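Betreff: Re: [holzspiel] Tischplatte und Klebequadrat, Vorschlag Jorby

Hallo in die Runde,

am Friday-Termin hänge ich nicht, Freitag passt mir also. Beim Rest habe ich Zweifel.

Jorby schrieb:
> Die weiße Platte bleibt, die ist völlig in Ordnung. Quadrat aus
> schwarzem Klebeband in die Mitte, farbige Würfel dazu, fertig.
> Die Würfel von Norona nehmen wir gleich mit, 72 Stück im Karton.

»Völlig in Ordnung« ist großzügig. Die Platte hat Schrammen, feine Kratzer und kleine dunkle Löcher. Spachteln und überstreichen kann man das, aber bisher redet die Liste nur über Würfel.

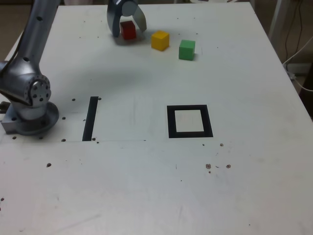

Rot, Gelb und Grün lassen sich auf dem Weiß gut auseinanderhalten, das gebe ich zu. Was der schwarze Streifen links vom Quadrat soll, hat mir noch keiner erklären können. Startlinie? Ablage? Wenn er keine Aufgabe hat, würde ich ihn abziehen, solange der Kleber noch nachgibt. Zesier meinte neulich, man gewöhne sich daran. Das mag sein, ist aber kein Argument.

Mit dem Quadrat selbst kann ich leben, nur bitte nicht mit Band vom Wühltisch. Unseres vom letzten Jahr hat sich an den Ecken gerollt, und die Reste bekam ich nur mit Waschbenzin herunter. 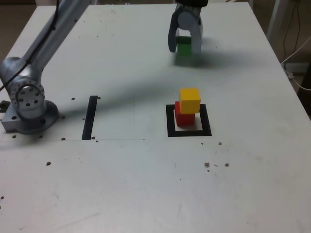 Und dann das Licht. Auf einer matten weißen Fläche liegt jeder Schatten breit und grau herum, da hilft auch die schönste Würfelfarbe wenig. Ich hätte gern 2 Lampen von verschiedenen Seiten, bevor wir Geld für einen ganzen Karton ausgeben. Der Vorschlag von Olaniyan, die Platte grau zu lackieren, überzeugt mich auch nicht: Dann sieht man die Kratzer vielleicht weniger, das schwarze Band aber ebenfalls.

Hat jemand die Würfel von Norona mal nachgemessen? »Gleich groß« steht schnell auf einem Karton.

Grüße
der Listenskeptiker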